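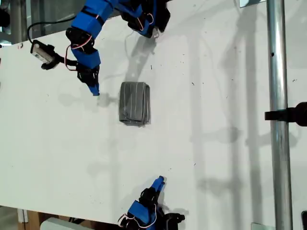
The Khamphan program desk asked in its last note whether two arms were needed for the textile work, given that the budget line was written for one. The second arm stays in the plan. One gripper can pick up a flat item but can't open a fold while holding it.

Ronura bench build, progress for November

Both arms run from the same controller. Servo wiring was rerouted outside the brackets after a connector failed inside a joint. The new route costs some reach at the wrist and is easier to service. 24 printed brackets were replaced with a thicker pattern from the Ekov file set, and 17 of the old ones are kept as spares.

Fingers are wrapped in blue tape for grip. Tape wears at the edges and 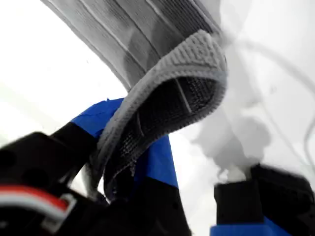

has to be renewed after each long session. Knit material holds well against it. Smooth material does not, and a molded rubber sleeve is being drawn up.

Test runs this period: 104. Faults that stopped a run: 2, both from a servo overheating under load. A current limit has been set in software.

Closing force on thin fabric is still set by hand. Gray pads at the fingertips make light contact easier to repeat.
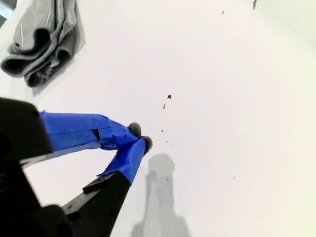 Borkilham replied to the draft that pads should be logged as consumables and their cost carried to the next period. The parts sheet has been changed to match.

Open items: rubber sleeve, wrist reach, spare servos (on order).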